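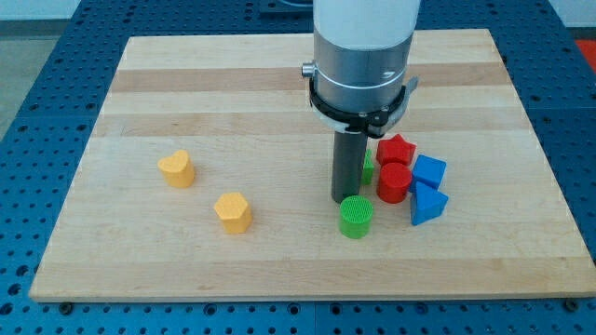 Teaching a push task by hand takes more patience than code. Set the arm to free-drive, hold it above the wrist and move it at the pace you want it to copy. Start each demo with the blocks in a different layout. With the rod in among them, as it is when the green cylinder stands right in front of the tip, back out slowly before you begin the stroke – a sideways jerk gets recorded too.

Record 119 demos before the first training run. Keep each one under 8 seconds and delete any where you changed your mind halfway.

For remote control, lower the speed limit first and keep one hand near the stop button. Save both sets in separate folders. Hertta Saarinen's loader script expects it.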